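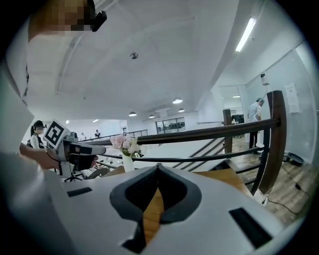

23 Aug 2022
Girnstead, upstairs table. Peltari tracking branch, recording on Miranda.

Carried on from the July problem: the exported gripper path has steps in it that the hand never made. On the old build the planner at Pladham smoothed them over and we didn't see them until somebody plotted the raw poses. The new planner checks joint speed before it will run anything and throws the whole recording out, so they have become our problem.

Plan for the session was to separate three things we have been lumping together under "jumps":
- clock offset between the head camera and the gripper cameras
- marker cube pose flipping when only one face is well seen
- the gripper camera's own odometry losing its place and coming back somewhere else

Clock first. Old method was to line up the streams by the recorder's arrival stamps. I replaced that with a motion match: take the rotation rate of the gripper from the cube as seen by the head camera, take it again from the gripper camera's odometry, slide one over the other and keep the best fit. The wearer does a few quick wrist twists at the start of each recording to give it something to bite on. The offset came out at 31 ms on the left gripper, head camera late. The right gripper was close to it but drifted over the length of a recording, and the left did not. Same cable type and same driver on both. I swapped the ports on Miranda and the drift went with the port, so it is the host side and nothing in the gripper. Moved the right one off the shared hub and the drift stopped. I have not looked into why the hub does this.

Arrival stamps are no longer used for anything except ordering the files. If they are missing, the export now carries on with a warning where it used to stop.

Cube flips next. With one face square on to the head camera there are two poses that explain the corners nearly as well as each other, and the solver picks whichever has the lower error in that frame. At arm's length over the table the difference in error is less than the noise. Old code took the winner every time, which gives a gripper that nods back and forth while the hand is still.
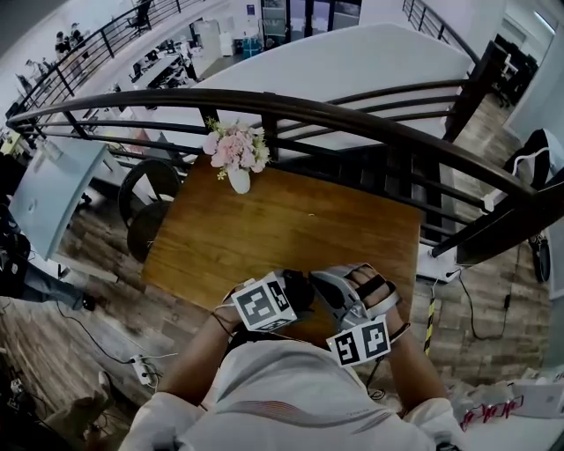 Changes made:
- All visible faces of a cube now go into one solve. Before, each face was solved alone and the results averaged, and averaging a good pose with a flipped one gives something that is wrong in a way you can't detect later.
- If only one face is visible, both candidate poses are kept and the choice is put off for 5 frames. The one that agrees with the odometry rotation wins. If neither agrees the frame is marked unknown and left as a gap.
- The face layout for each cube is read from its own file. The left and right cubes had been sharing one layout with the IDs shifted, which assumes they were assembled identically. They were not. One face on the right cube is a quarter turn out from the drawing. I corrected the file and left the cube alone.

There was a smaller bug behind this one. When the grippers come close together the detector sometimes gets a face from each cube in the same crop, and the tracker assigned the whole crop to the hand it thought was nearest. It now assigns by ID and never by position. This ought to have been the case from the beginning and I thought it was. The ID check was there but ran after the crop had been labelled.

Flips on the recordings taken after the change: none on the left. A few on the right, all while the wrist was rolled outwards and the cube was nearly edge-on. The gap logic caught those and the export shows holes, as it should. The planner accepts short holes.

Odometry last, and least finished. The gripper cameras are wide enough that most of what they see is the room: ceiling, lamps, handrail, the floor below. For the most part that helps, as there is plenty to track at a distance. The railing does not help. The horizontal bars are parallel and look alike, so a feature on one bar is easily matched to the next bar down when the gripper tilts. The error is always vertical and always about a bar's spacing, which is how I recognised it. People walking past below cause much less trouble than I expected. The outlier test deals with them.

Tried masking out the railing region by hand in one recording. The vertical steps disappeared, but so did a good part of the near-range features and the path went soft when the gripper was low over the table. Put the mask back to none. What worked better was raising the threshold on how different the best match must be from the second best, only for features along straight edges. It costs a little time per frame and Miranda keeps up.

I also tried using the tabletop as a known plane. It is a good plane but the grain gives weak corners, and with nothing on it the fit wandered. With the glasses case and the vase of flowers on the table it held. I don't want the pipeline to depend on what happens to be on the table, so the plane is used only to check height after the fact and does not pull the solution.

Height check result: with the fingertips touched to the wood at marked spots, tracked height was within 2 mm at the near side and worse towards the railing. I put the worse part down to the head camera seeing the cubes smaller and at a shallower angle out there. Needs repeating by a second person with a different reach before I believe it.

Full set for today is 15 recordings, all re-exported with the new build and copied to Pladham. Sent the layout files with them and a note to delete the old ones, as the loader takes the first it finds by name and does not complain.

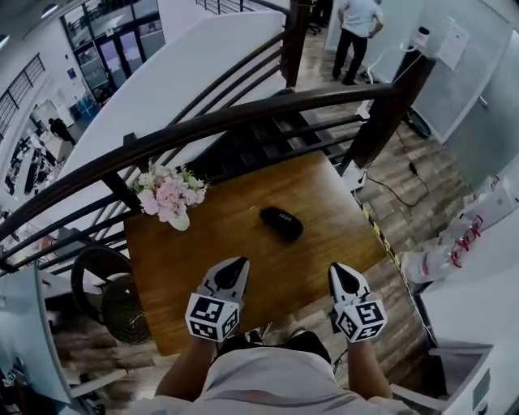 A reply came back from Pladham before I had packed up: the planner took everything in the set except one recording, and that one failed on wrist speed, with no sign of a jump. They asked whether the hand really moved that fast or whether the gap filler was cutting the corner between two good stretches. They would also like gaps sent as gaps, with no filled values, so they can decide at their end.

Checked. It is the gap filler. It interpolates rotation component by component and then normalises, which is all right for small angles and not for the big outward roll in that recording. The fast part sits exactly across the hole. Changed it to proper spherical interpolation and the peak drops under the limit, but I agree with them about sending gaps. Added an export flag, gaps left empty by default, filling only on request.

That breaks the plotting script, which expects a value in every row. Not fixed yet. Use the old script with filling switched on if you need a picture of a path.

To do:
- Plotting script, as above.
- Repeat height check, second wearer, same marked spots.
- Make the loader refuse duplicate layout files.
- Write down the wrist twist routine for the start of a recording. Slow twists give a flat peak in the match and the offset is then poor. The tool should print the width of the peak so the wearer knows to do it again.
- Find out about the hub. Until then keep the right gripper on its own port on Miranda. I have put tape over the hub socket.

Branch is pushed but not merged. The July recordings have not been re-exported. They have no wrist twists at the start, so the motion match will have to use whatever movement is in them.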